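## 3. Enrolling learners in a Sulix course

Complete this section once the Namonent course library has been connected. An administrator account is required.

1. Sign in to Sulix and open **Learners**.
2. Select **Add group** and enter the group name exactly as it appears in Odo.
3. Upload the learner list. Each list may contain up to 60 names.
4. Choose a certification track and set the closing date for the final assessment.
5. Select **Confirm**. Invitations are sent to all learners in the group.

**Note:** Invitations expire after 7 days. An expired invitation may be reissued from the **Pending** tab.

**Caution:** Removing a group also removes its assessment records. Export the records before proceeding. 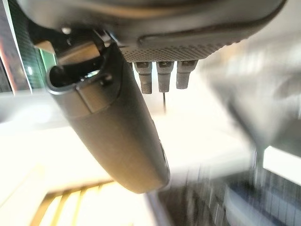 6. Open **Attempts** and enter the number of attempts permitted. The default is 3.
7. Where the Fang marking service is in use, tick **Release results automatically**.

If error 39 is displayed, the group name does not match the Odo record. Correct the name and repeat step 2.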